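Household Tasks Working Group
Minutes of meeting, 11 Dec 2019
Chair: Guadalupe Orozco (Zustix)
Minutes: Santosh Chaudhary (Thampi)
Also represented: Plullolex, Prumau

1. Minutes of the previous meeting

Approved with one correction. In item 4, "unloading" should read "unloading and restacking." The success figure given there covers both steps and should not be quoted for unloading alone.

2. Matters arising

The Plullolex bench has been recalibrated. The error in tabletop height reported at the last meeting came from a worn mounting plate, which has been replaced. Trials run on that bench before the replacement stay in the log but are marked, and are left out of the totals under item 3.

Prumau has not yet supplied the shelf units for the stockroom task. Delivery is now expected in January.

3. Kitchen tabletop trials

S. Chaudhary presented the totals for the period. A total of 1,149 attempts were logged, of which 797 were completed without a person stepping in. An attempt counts as completed when the named object is at the named place and has been released. Attempts in which the object was dropped and then picked up again by the arm count as completed. Plullolex repeated its objection to this rule and asked that it be minuted.

The chair noted that the total mixes easy and hard instructions and says little about whether a machine could tidy a kitchen. Single moves of a rigid object to an open surface succeed often enough that further trials of this type add little. Instructions with two steps, in which the second depends on the result of the first, are much weaker. Anything that involves a door is weaker again.

Three causes of failure were discussed.

Bottles lying on their side. The fingers close correctly, but the bottle rolls if the first contact is off center. Zustix has tried approaching with the fingers lower and closing more slowly. This helps on a bare table and makes no difference when the bottle is against another object, as the fingers then touch the neighbor first.

Shallow containers. Placing an item in a colander or bowl is scored by final position only. Several completed attempts ended with the item resting on the rim. The group agreed that an item on the rim is not in the container, and the scoring note will be changed to say so. Past attempts will not be rescored.

Oven doors. The arm can reach the handle but tends to lose it partway through the pull. Thampi considers this a path planning fault. Zustix considers it a grip fault. The force logs do not settle the question, and the two sites will exchange raw data before the next meeting.
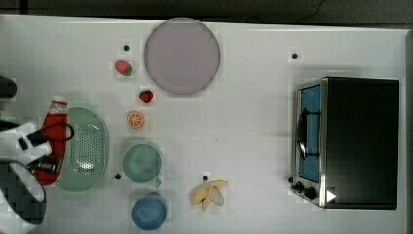 Discussion then turned to the use of toy food. Plullolex asked whether results with play fruit can be carried over to real fruit. The chair's view was that they can for reaching and recognizing, and cannot for gripping. A real strawberry bruises at forces a plastic one does not register, and real fruit varies in weight from piece to piece. It was agreed that reports will state "toy" wherever toy items were used, including in tables and captions.

S. Chaudhary added that clear space between objects is a further advantage that a working kitchen does not offer. A denser layout was proposed. Agreed in principle, subject to a written layout sheet so that the sites can reproduce it.

4. Shop-floor tasks

Prumau reported on 756 bin-to-tote transfers of boxed goods. Boxes with flat, undamaged faces were handled reliably. Bagged goods were withdrawn from the trial after repeated double picks. Cycle time is still slower than a trained worker on every product class tested, and Prumau does not expect that to change with the present gripper.

The chair asked whether the system could be left unattended for a shift. Prumau replied that it could not. The present limit is recovery after a fault: the arm stops safely but does not clear its own jams, and someone has to be within reach of the station.

5. Wording of the public statement

The draft said that household chores were "largely within reach." Thampi and Prumau objected. After discussion the following text was adopted:

"Current systems can carry out short, well-defined handling tasks on a prepared surface. They cannot yet be relied on for complete chores without supervision."

Plullolex asked that the second sentence come first. Put to the group and not carried.

6. Next round of trials

Each site will run 5 instructions from a common list. At least one must involve opening and closing a door, and at least one must be a two-step instruction. No site may change its gripper during the round. Operators are to log the reason for each intervention at the time it happens, using the agreed codes.

7. Actions

G. Orozco: revise the scoring note on containers and circulate it.
S. Chaudhary: draft the layout sheet for the denser tabletop.
Zustix and Thampi: exchange raw force data on oven door attempts.
Prumau: confirm the delivery date for the shelf units.
Plullolex: submit its objection to the regrasp rule in writing, with proposed wording.

8. Next meeting

January, hosted by Thampi. Date to be confirmed by the chair.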